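How a Movie Gets Its Sound

When you watch a movie, you hear people talking, doors closing, rain falling and music playing. It seems as if a microphone picked it all up at once. Most of the time, the sounds were made on different days by different people and put together later.

What gets recorded on the set

While the actors are working, a sound recordist has one main job, and that is to get the voices. A microphone hangs over the actors on a long pole called a boom. The person holding it has to keep it close enough to hear a whisper but high enough that the camera does not see it.

Many actors also wear a tiny microphone under their clothes. These are useful, but they pick up rustling when the actor moves.

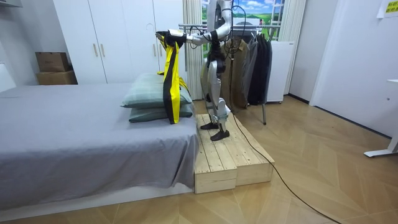
What is missing

If you listened to the set recording by itself, it would sound thin. Footsteps are faint. A heavy sword might be made of rubber, so it makes a dull slap when it should ring. Someone has to put the proper sounds in.

Foley artists

The people who make these sounds are called Foley artists. They stand in a quiet room, watch the movie on a screen and copy what the actors do.

Zulmira Valente is a Foley artist who worked on a family adventure called Hena. She brought 33 pairs of shoes to the studio. For a walk through snow she squeezed a bag of cornstarch. For a bird taking off she flapped a pair of leather gloves.

"Cloth is the hardest," she says. "Every time a person sits down or turns over in bed, their clothes make a noise. You only notice it if it is gone."

One short chase in Hena lasts 20 seconds on screen. It took her two days. 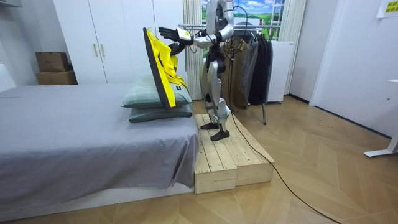

Putting it all together

The last step is the mix. The mixer has voices, Foley, music and background noise on separate tracks, and decides how loud each one should be at every moment. If two people are telling a secret, the music goes down. If a dragon lands, nearly everything goes up – but the voices still have to be clear.

Try it yourself

1. Pick a short piece of a movie you like, with an adult's permission, and turn off the sound.
2. Watch it 3 times and write down every noise you think should be there.
3. Find things at home that make those noises. Dry rice on a baking tray makes good rain.
4. Play the movie piece again and make the sounds as you watch. Ask a friend to record you.

Words to know

Boom: a long pole that holds a microphone.
Foley: everyday sounds made to match a movie.
Mix: all the sounds of a movie joined together.

Last updated 2 February 2025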